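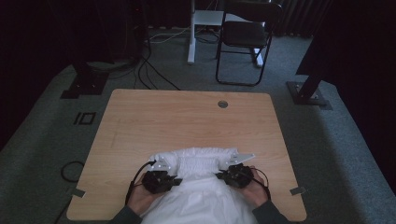 How long should a hands-on folding demonstration be at an open day?

Plan 14 minutes for each group. Visitors need a short talk, a slow run by the operator and a turn of their own, and after that their attention goes to the coffee.

Running a cloth-handling table at your open day

Reading time: 3 minutes

We use cookies to remember your settings. Accept | Manage

I wrote these notes after our visitors' day in Sultolville in May, where I looked after the table for hand-held grippers. We had 95 people through the room. Some colleagues at Panstead have asked me how to arrange the same thing, so I put it here in order.

Before the visitors come

Choose one garment and stay with it. I recommend something white and light with a gathered waist. A towel is easier, but people believe a towel is easy also for a robot, and they don't ask questions. With gathers they see at once that the cloth has many possible shapes.

Lay the garment on a plain table with space on all sides. Practise with both grippers until you can take the waistband at its two ends without looking at your fingers. I needed 27 tries before I was content, and Behrouz Sharifi, who is better with his hands than me, needed 18.

Put your cables behind you or to the side. Visitors walk where they want, and a rope on the floor will not stop a child.
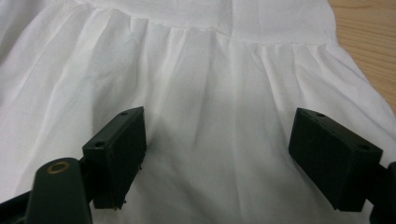 Open the fingers wide before you go down to the cloth. Beginners come in half closed and push the fabric away, then they chase it over the table. Tell them to stop above the place they want, look, and only then go lower. It is good to say this aloud while you do it yourself, because the visitor will copy your speed more than your words.

The demonstration, step by step

1. Say in two sentences what the grippers are for. At our table I said: "A person does the task with these tools, and the movement is recorded. Later a robot can learn from it."

2. Spread the garment with the waistband away from the corners of the table. Smooth the lower part with the side of the gripper, not with the tips.

3. Close the fingers on a small fold and wait one second before you lift. If you take too much cloth, the fold comes out thick and it slips. If you take too little, you hold nothing.
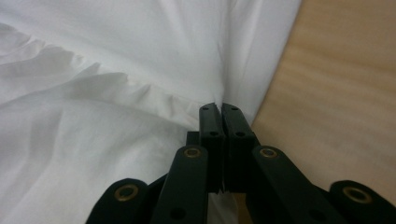 4. Give the grippers to a visitor. Stand next to them, and don't take the tool back when they make a mistake. Almost 14 of our visitors asked for a second turn, and I always said yes.

5. Shake out the garment and lay it again for the next group.

What I would change

I would put the Goh poster nearer to the door, so people can read while they wait. I would also ask Gisitz for a second garment in a dark colour, for comparison. My voice was gone by the afternoon, so please have two speakers and change every hour.

Get our newsletter. Enter your email address to subscribe.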